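Subject: Re: [manip-learn] Re: does background randomization really buy you anything?
From: Roswitha Kohlhase
To: manip-learn list

Hi all,

Sorry for the slow reply, June ate me alive. I'm quoting the whole of the earlier message, as it scrolled off the archive page for a couple of people.

> We've been going round and round on this in our group. Half of us
> think that if you want a policy that works in more than one room you
> need to change the room while you collect. New wall, new tablecloth,
> new junk on the table, every few episodes. The other half think it's
> a waste of operator time and you should spend the same hours on more
> demos of the hard part (for us, the grasp) and let augmentation deal
> with the walls.
>
> Roswitha, you mentioned at the Disum workshop that you had tried
> both on the candy sorting task. Did you ever write it up? And how
> did you handle the arm that isn't doing anything? Ours drifts all
> over the place when it's idle and the policy seems to learn the
> drift.
>
> Also curious whether anybody uses patterned walls. We only have
> plain gray.

No, never written up properly, there's a half-finished draft called Jugah sitting in a folder and it may stay there. But I can tell you what we did and what came out, with the usual warning that it's one task on one kind of bench and I wouldn't bet my house on it.

The task is dull on purpose. Wrapped candies on a table, a tray, two arms, put the candies in the tray. We picked it because the wrappers are shiny and crinkly and the twisted ends stick out in silly directions, so the grasp is harder than it looks, and also because you can reset it in seconds by tipping the tray out. (Please don't use chocolate. We did, in the first week. Under the lights. Moving on!)

We collected 900 demos and split them down the middle. In the first half the walls and the clutter stayed the same the whole way through. In the second half the operators swapped wallpaper and moved or replaced the desk stuff on a schedule, with 8 different wall papers in total. Same operators, same candies, same tray. Then we trained the same policy on each half, and again on the fixed half with heavy image augmentation, so 3 policies altogether. We call the training code Fener, but there's nothing special in it, it's plain behavior cloning with action chunks and the wrist and top views going in together.

So, the results. With the walls it was trained on, the fixed policy was the best of the bunch, and by a margin that surprised me. It was smooth, it was quick, it hardly ever pinched the table. Then we put up a paper it hadn't seen and it got a lot worse, mostly in one particular way: it would go down beside a candy, close on air, lift, and carry the nothing over to the tray with great confidence. The augmented one did this less but still did it. The swapped-walls one was a bit slower everywhere and fumbled more first grasps, but it fumbled them at pretty much the same rate no matter what we pinned up behind it.

If you want one thing out of this message, it's that the swapping helped most when the pattern had colors in common with the wrappers. Plain walls, even new plain walls, were easy for all three. It was the busy florals that split them apart. My guess is that color augmentation shifts everything at once, so the wall and the candy move together and the policy never has to learn which one matters. I haven't tested that guess, so please somebody take it off my hands.

To your last question then, yes, we use patterned walls, and the more old-fashioned the better. Prendevura, the outfit that sells us remnant rolls, has an endless supply of stuff from other people's grandmothers' hallways. 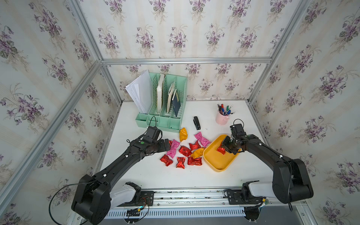
On the idle arm. We had exactly your drift problem. The operators hold both leader arms, and when you're concentrating on your right hand your left hand wanders, everybody's does. We tried a foot pedal to freeze one side, which the operators hated and which gave us ugly little jumps in the action data every time it was released. What worked better was giving the waiting arm something sensible to do, namely hover over the pile, close to where it would pick next. It still wobbles but it wobbles in a useful place, and the policy that learns it ends up with the second arm nearly in position when its turn comes. Cycle time got better too, though I didn't measure that part carefully enough to give you a number.

The clutter I'm less sure about. We keep ordinary desk things toward the back of the table, a stapler, a mug of pens, a file organizer with some books in it, that kind of thing. I had assumed bright pens would be a magnet for the grippers when the candies are red and yellow as well. Over 22 rollouts with fresh clutter we had a single lunge toward the mug, and that was the fixed policy. So either clutter matters less than walls, or it only matters when it's near the work, and ours mostly isn't. If I had the bench time I'd push it right up against the pile and run it again.

As for your two camps, my answer is annoying: if your robot is going to live in one room forever, spend the hours on grasps. If it's going anywhere else, swap the walls, but you don't need to do it every few episodes. We changed ours once per session and I can't see what we'd have gained from doing it more, apart from a very grumpy team. Use double-sided tape on the top edge only and let it hang, it takes a minute.

One request back: could you send me a few of your gray-wall episodes with the idle arm drifting? I'd like to see whether your drift has a favorite direction. Ours always went outward and down, and I've wondered whether that's the operators' shoulders getting tired or the way our leader arms are balanced.

Happy to share the episode lists and the split files with anyone who wants them, just mail me off list. The videos are big, so bring a disk or be patient.

Cheers,
Roswitha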